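Making and Mending at Home

Chapter 7
Giving Old Things New Work

What this chapter covers

Choosing a piece of salvage that will stand up to its new job
Measuring things that were never square to begin with
Cleaning, stripping and finding out what is under the paint
Adding strength where the old maker didn't need it
Your first full conversion, the Malley bench

By now you've cut timber to a line, glued it, screwed it and (I hope) forgiven yourself for the first few attempts. Everything so far has begun with fresh boards from the shop, all nicely planed and more or less straight, and there's a great deal to be said for learning that way. But sooner or later most home makers find themselves standing in front of a skip, or at the back of a relative's garage, looking at an old door or a cracked chest of drawers and thinking that it might make something rather good. This chapter is for that moment, and for the several weekends that tend to follow it.

Conversion work, as we'll call it, is a different sort of pleasure from building new. You start with an object that already has a shape and a history and some opinions of its own, and a good part of the job is finding out what it will and won't let you do. A door is wonderfully stiff on its edge and surprisingly bendy laid flat. A drawer is strong at the corners and has almost nothing in the bottom. An iron bed end will carry any amount of weight downwards and wobble like a jelly if you lean on it from the side. You'll come to know these things by handling them, and it's worth spending an evening doing only that before a single saw comes out. 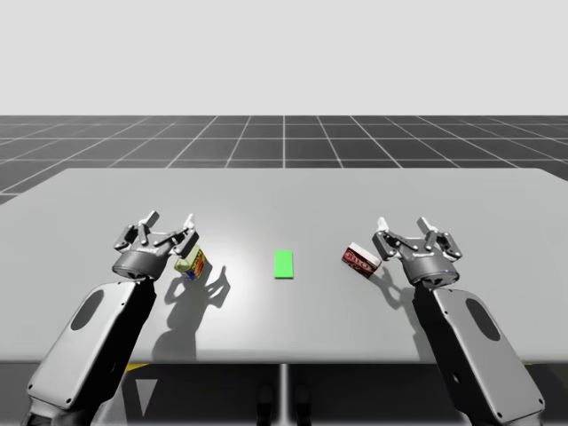
Figure 7.1 Computer rendering of two robot arms reaching over a pale grey tabletop.

Let me say something about where to look. Reclamation yards are the obvious place, and if you have one like the Erwood yard within driving distance, where the doors are stacked by width and you're left in peace to rummage, then you're very lucky indeed. Go with a tape, a notebook, an old pair of gloves and a rough idea of what you want to make, but do leave room for changing your mind! Some of the nicest pieces I've made began with a trip to buy something else entirely. House clearances are cheaper and dustier. Skips are cheapest of all, though you must always ask at the house first, and most people are only too pleased to have something carried away.

Wherever you find it, give the piece a proper going over before you take it home. Press a blunt screwdriver into the end grain and along the bottom edge, where damp gets in. Sound wood pushes back; rotten wood lets you in with hardly a murmur. Look for small round holes with pale dust in them, which may mean that woodworm is still busy, and leave that piece where it is. Old paint needs some caution too. Many older paints contain lead, so test first with a kit from the hardware shop, and if the result is positive don't sand or burn it off. Section 7.3 takes you through the safer ways of going about it.

Then there is measuring. We were all taught to measure twice, and with new timber twice is usually plenty. With salvage I'd ask you to measure at each end and in the middle, and then from corner to corner, and to write down every figure even when they look the same. An old door that is 5 mm narrower at the foot than at the head is quite ordinary. It has probably been planed at some time to stop it sticking, and nothing is wrong with it, but a frame built square around it will show a gap that your eye goes to every time you sit down to supper. 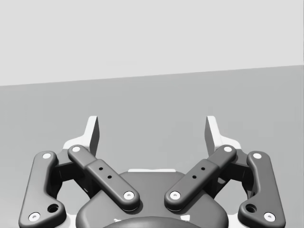 Figure 7.2 Parallel gripper seen from behind (computer rendering).

The project that runs through the chapter is the Malley bench, a hallway seat made from one panelled door and a length of softwood. The seat finishes 422 mm from the floor, a comfortable height for pulling on boots, and the boxed space beneath is 500 mm deep at the widest point, so it will swallow a surprising number of shoes. I chose it for a first conversion as it asks for a little of everything: a long straight cut, a stiffening rail, some patching, a lid that opens without trapping anyone's fingers, and a finish that can cope with wet coats.

The stiffening rail deserves a word now, as it's the idea the rest of the chapter hangs on. A door spends its life upright, with hinges on one side and a latch on the other, and its maker had no reason to think that anyone would ever sit in the middle of it. The panels are thin and loose in their grooves, so that they can swell and shrink with the seasons. Turn the door flat, put a grown adult on it, and all that weight lands on the weakest part. We get round this by running a rail under the seat from front to back, fixed to the solid framing and never to the panels themselves. You'll meet the same thinking again in the Geagea shelf at the end of the chapter, where a pair of drawers hang on a wall and have to be held by their sides.

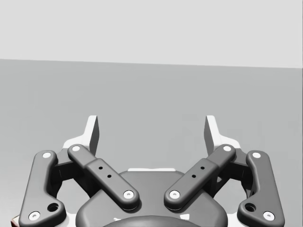
One reader of the last edition wrote to say that she had left out the rail, thinking the door felt quite firm enough under her hand, and that the panel had split along its length at the first family gathering. She had since added the rail and a new panel, she said, and would I please print the warning in larger letters. I'm afraid the letters are the same size as before, but I do hope the story helps.

On cleaning and finishing, my general advice is to go gently and stop early. It's very tempting to strip everything back to bare wood, and sometimes that's right, but a worn surface is often the reason we fell for the thing in the first place. Begin with warm water, a drop of washing-up liquid and a soft brush, and let it dry overnight before you decide. Old brass handles come up well with the same treatment and a bit of patience. If you do strip, try a small patch somewhere out of sight, and wait to see what colour it dries to. Pine that looked honey-coloured when damp may turn out rather grey, and it's better to learn that on the underside.

A word, too, on fixings. Old screws are often slotted and rusted in, and a badly fitting screwdriver will chew the head to nothing. Scrape the slot clean, choose the widest blade that fits, and try tightening a fraction before you undo. Keep whatever comes out in a jar. The Grimo stool in section 7.6 goes together with reused screws throughout, and they suit it far better than bright new ones would.

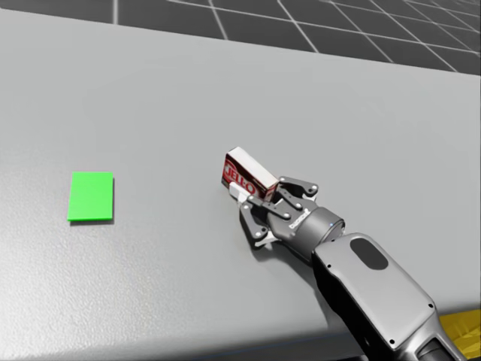
Surely it would be quicker to buy a bench, a student once remarked in the middle of a class, and cheaper as well if you counted the hours. I said that was very likely true, and we carried on scraping, and by September there was a bench in that student's hallway with the old letterbox still in the front of it.

Before you turn to section 7.1, please gather the following. You won't need all of it on the first day, but it's maddening to have to stop halfway.

One panelled door, solid timber, tested for lead paint
Planed softwood for the rail, legs and box (the cutting list is in section 7.2)
A tape, a large square and a notebook
A blunt screwdriver and a soft brush
A lid stay with a slow-closing action
Wood glue and a jar for old screws

If your door turns out to be hollow, and a good many modern ones are, put it to one side for now. Knock on the middle with your knuckles and you'll hear it at once. Section 7.5 has a lighter project that will use it up nicely.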